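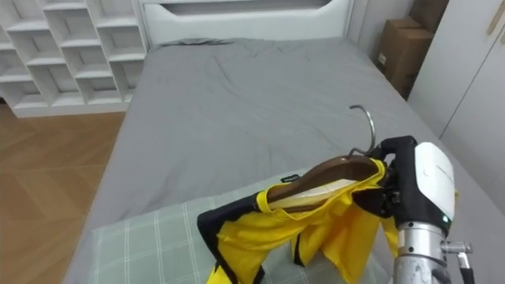 Mindona Adds Wooden Hangers and Plaid Bed Layer to Bedroom Range

2020-07-11. Mindona, a supplier of furnishings for guest rooms and short-stay apartments, has extended its bedroom range with a brown wooden clothes hanger, a sage-green plaid blanket and a gray duvet set. The items are available to trade customers from today.

The hanger has a curved metal hook and is intended for shirts, team jerseys and light jackets. It is supplied in cartons of 200. The shoulder profile was revised in March after trade customers reported that loosely cut sports shirts slid to one side on the earlier model.

The blanket carries a white check on a pale green ground and is sized to lie folded across the lower part of a bed, over the duvet. Mindona recommends this arrangement for rooms with limited closet space, where guests commonly lay out clothing on the bed before hanging it or putting it away. A folded top layer can be removed and washed separately from the duvet cover.

"Most of the wear we see on bedding in rented rooms comes from clothes and bags," said Saranya Pisharody, product manager for textiles. "The blanket takes that wear and goes through a normal wash cycle."

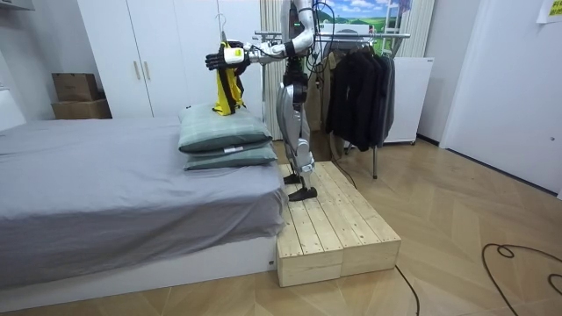 Room layouts supplied with the range place the bed on a low white base and allow two pillows per sleeper, stacked when the bed is not in use. Gray was selected as the standard sheet color. Custom colors are available on orders of over four cartons, with longer delivery times.

Distribution is handled by Nikzad. Care labels and fabric specifications are included with each carton, and replacement hooks can be ordered separately.

"Buyers asked for fewer items that work in more rooms," said Emiliano Aranda, head of trade sales. "The same hanger and blanket can be used in single and double rooms."

Trade customers may request fabric samples and a price list through their Nikzad representative.

Press contact: Signe Kárason, Mindona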